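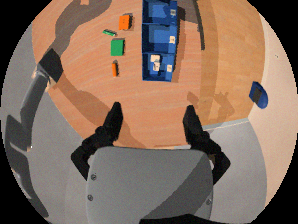 Can the two-finger and three-finger heads be compared on the same arm?
Any head in the range fits the same flange, and the controller recognises which one is attached when it starts. A comparison can therefore be run on a single arm, with the same task file and the same starting positions, and only the head changed between runs.

Overgaard Gripper Comparison Package
Product reference: Gedar 2

The Overgaard package is supplied to laboratories, colleges and engineering departments that need to compare grippers before buying hardware. It consists of a simulated workcell, a set of sorting and placing tasks, and a reporting tool. The arm, the gripper and the cameras are selected separately, so that one part can be exchanged while the others stay as they were.

The workcell is a furnished room with a wooden table, on which the arm stands on a flat, dark grey base plate. Small coloured pieces are laid out on the table top for the gripper to work with. The lighting casts shadows across the table and the floor, and its direction may be altered in the settings file. Users who intend to test vision software are advised to leave the shadows switched on.

Gripper heads

Grurex head. Two fingers with angular joints, intended for small blocks and flat pieces. Grip width and closing force are set independently.

Porko head. Three fingers, intended for rounded or irregular items. It closes more slowly than the Grurex head and needs more clear space round the item.

Both heads are modelled with their full outer casing. This matters when pieces lie close to the wall of a bin – a casing that is left out of the model will pass through the wall, and the trial will be recorded as a success when it should have failed.

Camera views

Two views are provided as standard. The hand view looks forward from the gripper over the table, and has a round image area with dark corners. The room view takes in the whole arm and its surroundings. Both may be recorded during the same run. Further views can be added by the user, although the reporting tool will only read the two standard ones.

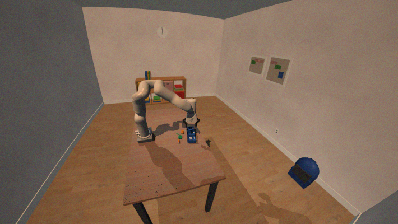 Which view should be used for judging a grasp?
The hand view is the better choice for the position of the fingers, and the room view for the path of the arm. Most users keep both recordings and score the grasp from the first.

Trial results

The standard task set was run at our own premises in March under the supervision of Gunhild Thorlacius, Head of Testing. The Grurex head completed 1,971 placements and the Porko head 1,631, each head being given the same number of attempts. The greater part of the difference came from thin pieces lying flat on the table, which the three-finger head often pushed aside before closing. On rounded items the Porko head gave the steadier results.

These figures apply to simulated trials only. Customers should repeat a selection of the tasks on their own equipment before placing an order for hardware.

What is supplied

Workcell and room model
Arm model with base plate
Grurex and Porko gripper heads
Standard task set, 30 tasks
Reporting tool
Printed handbook, prepared by Ans Bosman and Chandrasekhar Mudaliar

Licence and support

A licence covers one department and may be moved to another computer on written request. Support is given in English by the product office. Questions about adding a gripper of your own design should be addressed to Hjalti Laxdal, who will need the finger drawings and the mass of the complete head.

Orders and quotations are handled by Blair Drummond. The present price list is valid from 7th April. Educational institutions should state their status when they first write, as the reduced rate cannot be applied after an invoice has been issued.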